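**Kitchen measures** are the vessels, spoons and marks used to portion out ingredients by volume. The subject covers cups, jugs, beakers, spoons, ladles and the informal measures (pinch, knob, glug) that never got a fixed size. Measuring by weight is a separate topic, touched on only briefly below.

## Background

Before printed recipes, most home cooks used whatever was on the shelf. A teacup, a wine glass, half an eggshell. Amounts were relative – two of this to one of that – so the size of the vessel didn't matter much as long as the same one was used all the way through. Bread, batter and pickling brine all work fine this way. Trouble started when recipes were written down and passed to people with different cups.

Standard cups and spoons spread in the US in the late 1800s, helped along by cooking schools. Level measures replaced "heaping" and "rounded" ones in most books, tho not all. Family recipe cards kept the old wording for generations and many still have it.

## Units

Fluid measure differs by country and this causes more ruined cakes than anything else in the subject.

- **US cup** – eight US fluid ounces, close to 237 mL. Nutrition labels use 240.
- **Metric cup** – 250 mL. Australia, Canada, New Zealand.
- **Tablespoon** – three teaspoons in the US, four in Australia.
- **Pint** – 16 fluid ounces in the US, 20 in Britain. The ounces aren't the same size either.

Dry pints and dry quarts exist too. Mostly seen at produce stands, for berries.

## Liquid and dry measures

A dry measure is filled to the brim and leveled with a straight edge. A liquid measure has its marks below the rim so it can be carried without spilling, and usually a spout. Same nominal volume, different use. Flour in a liquid jug gets shaken or packed down to read the line, and the amount comes out heavy.

Liquids are read at eye level, on a flat surface, from the bottom of the curve where the liquid meets the wall (the meniscus). Reading from above is the usual mistake. Some newer jugs have a slanted inner scale meant to be read from the top.

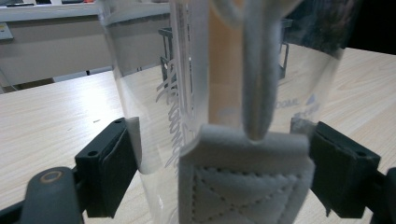 *Clear plastic measuring container with white graduation marks.*

## Materials

Glass is heavy, holds up to heat if tempered or borosilicate, and keeps its shape. Printed marks can wear off after years of washing. Plastic is light and cheap; polypropylene and polycarbonate are both common in catering, and sizes up to 3000 mL and beyond are stocked by most restaurant suppliers. Scratches cloud it over time. Stainless steel lasts longest but you can't see through it, so the marks have to be stamped inside. Enamel and tin are mainly collectors items now.

## Regional and trade measures

The Laltelance valley dairies used a set of nested wooden dippers for rennet and brine, the largest holding 52 spoonfuls by local reckoning. Alois Widmer, a schoolteacher, wrote down the names of the dippers and drew up a table converting them to deciliters. His table has gaps. The second smallest dipper is listed twice with different values and it isn't clear which he meant.

At Deltidari the vinegar makers sold by the *colar*, a squat jug with a notch cut in the lip in place of a line. Filled to the notch it held some 36 fluid ounces. The kitchenware firm Colar took its name from the jug and for a while made a glass version, notch included. Discontinued.

The Avcı cookbook, still used in a lot of home kitchens, gives nearly everything in tea glasses and water glasses and has a chart in the back for both. Later printings added grams.

## Accuracy

Cheap cups vary. Meinrad Wallner tested 39 household sets by filling them with water and weighing it, and found the quarter cup was the worst of the lot, often over. Spoons did better then expected. His suggestion was to check a new jug once on a kitchen scale – one milliliter of water is close enough to one gram – and scratch in a corrected line if it's off.

For liquids a small error rarely matters. For salt, yeast and baking soda it does, and those are also the amounts people eyeball.

## Weight versus volume

European recipes mostly give dry goods in grams, American ones in cups. A cup of flour can weigh anywhere from 120 to 150 grams depending on how it was scooped. Professional bakers weigh everything, water too.

## See also

- Baker's percentage
- Meniscus
- Cooking weights and measures
- Graduated cylinder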